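4. Tagging as a shared habit

4.1 What the four companies were dealing with

Cloud bills are a wonderful thing to study, because so many small decisions end up in them. A test server left running after a demo, a backup copied to a second region by mistake, a storage bucket that one team thinks belongs to another – all of it lands on the same invoice, in the same plain rows. At Zuvelari, Skamex, Tomić and Bitton we were given access to those rows and, more valuable still, to the people who argue over them every month.

All four firms tag their cloud resources with at least an owner and a project name. All four also told us, in the first interview, that their tags were bad. What they meant by bad differed a great deal. Skamex had tags on nearly everything but spelled the same project in several ways. Tomić had clean spelling and large gaps. Bitton had renamed its departments in March and was still carrying the old names on machines that had been running since before the change, so that the finance staff kept a private spreadsheet to translate one set into the other.
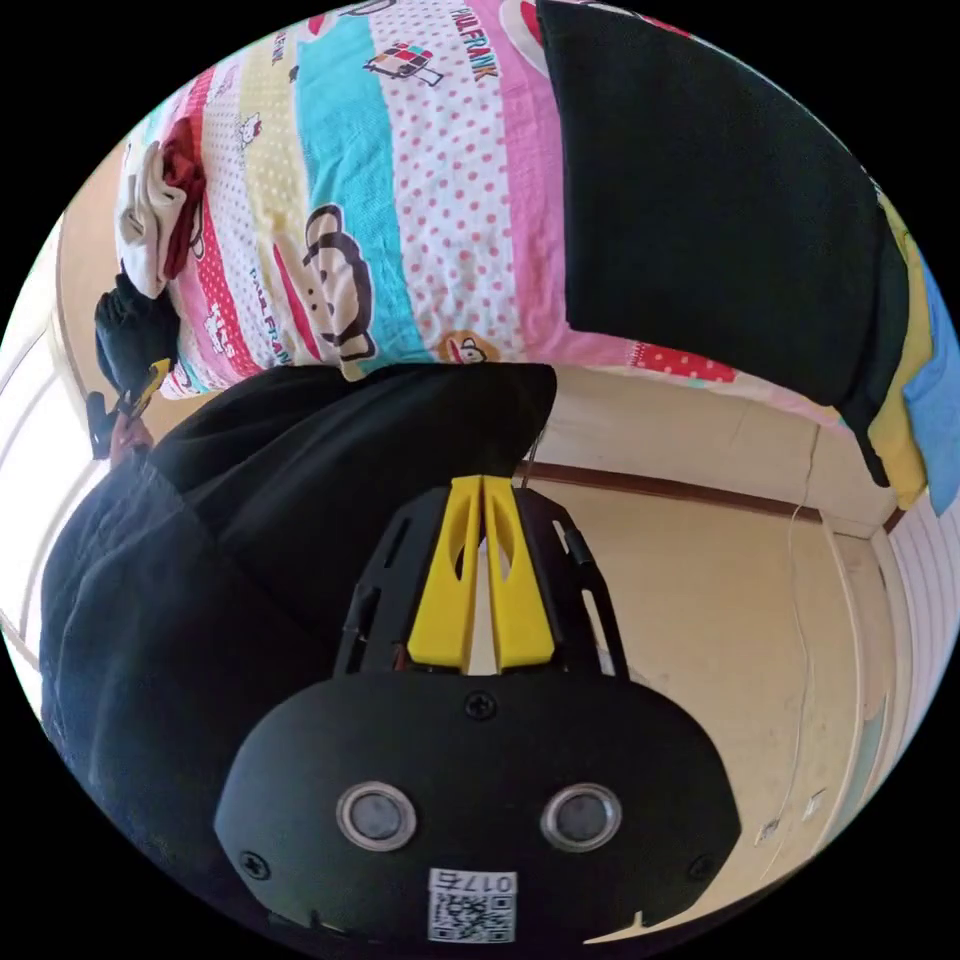
Zuvelari was the case that surprised us most. It had the smallest platform team of the four, just 2 engineers, and by far the most complete tags. We had expected a strict rule at work, perhaps a script that shuts down anything without an owner. There was such a script, but it had been switched off long before our visit. Marcelle Leclerc, who looks after the platform there, put the good coverage down to a weekly message listing new resources by name. People read it, spotted their own machines with the wrong project next to them, and fixed the tag before lunch. We found this delightful, and it changed the questions we took to the other sites.

4.2 Who fixes a bad tag

We went back through the change logs and sorted each tag correction by who made it: the person who created the resource, a teammate, or someone from the platform or finance side. At Skamex and Bitton, nearly all corrections came from the platform or finance side. They arrived in bursts just ahead of the monthly close. At Zuvelari they came mostly from the creators and were spread evenly through the month. Tomić sat between the two, with one product team behaving much like Zuvelari and the rest leaving things for the close.

That one team at Tomić deserves a closer look. Its lead, Si-woo Nam, had set up a small dashboard for his own use, with the cost of each running service sorted from high to low. He never asked the team to look at it. They started to anyway, and within a few weeks they were asking him why a service they thought of as tiny was sitting near the top. The usual answer was a wrong tag. Sometimes it was a truly expensive service, and those conversations were the ones the team remembered best when we spoke to them!

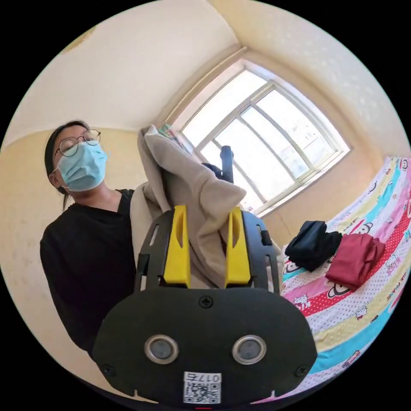

4.3 Trying the message elsewhere

Skamex agreed to try a version of the Zuvelari message for 45 days. Rónán Ó Dálaigh wrote the job that produced it and chose the wording, which was short and friendly. The list covered new resources only. We had some debate over whether to include older ones too, and we are glad we held back. At the start of the trial Skamex had 300 resources with no usable owner, and a message that long would have gone straight to the archive folder.

The response was quick. Engineers replied to the message itself, something we had not planned for, and Rónán had to set up a mailbox to catch the replies. Many went well beyond tags. One asked why two teams were each paying for their own copy of the same monitoring setup. Another offered to take over an orphaned database, which turned into a useful clean-up of the whole account.
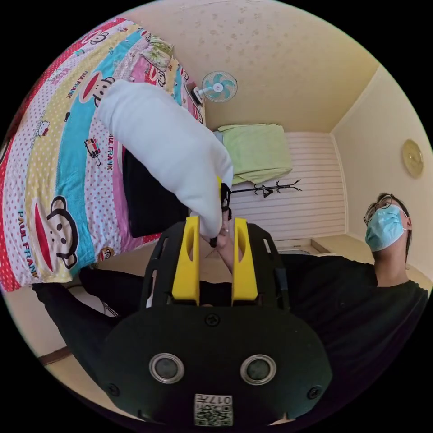 Photo: Clotilde Vidal

Not everything carried over. Skamex staff work across more projects than those at Zuvelari, and a single project tag forced them to pick one when the honest answer was several. Lionel Tanguy in finance proposed a "shared" value, with the split agreed once a quarter. It was adopted late in the trial, too late for us to say much about its effect, though early use was lively and we would love to see it followed up.

We should be careful about how far these results reach. The trial ran at a single company with no comparison group, and the staff knew we were watching the logs. Interest may fade as the message becomes routine. Still, the pattern of creators fixing their own tags showed up in both places where new resources were listed by name.

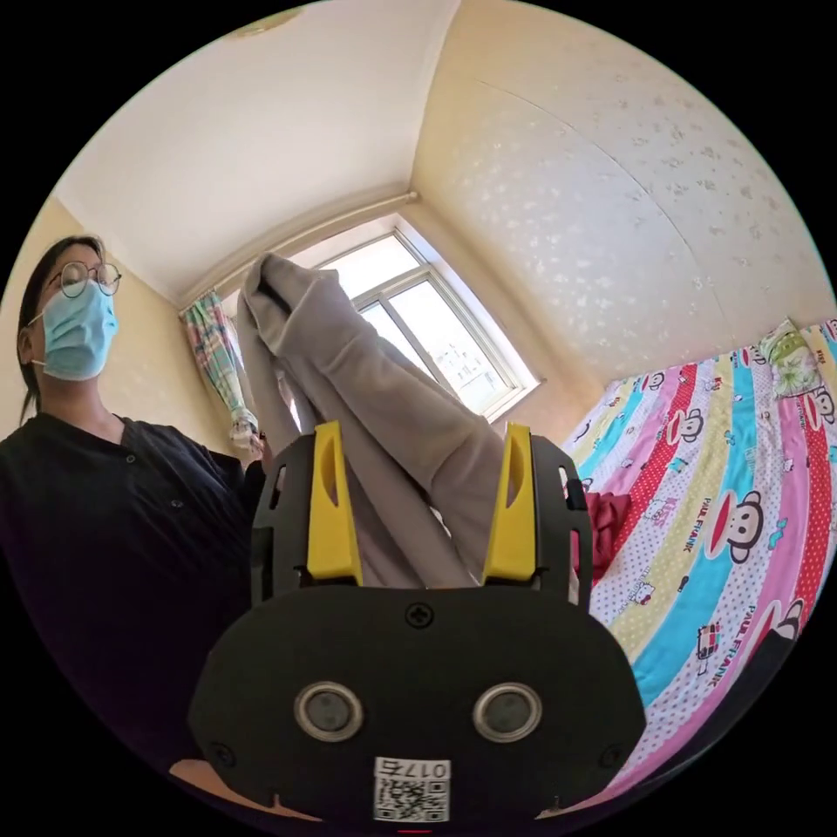 Figure 2. A woman in a face mask standing in a small bedroom, with a hand-held gripper in the foreground.

Section 5 turns to the cost side and asks how much of the monthly argument over shared services goes away once the owner field can be trusted.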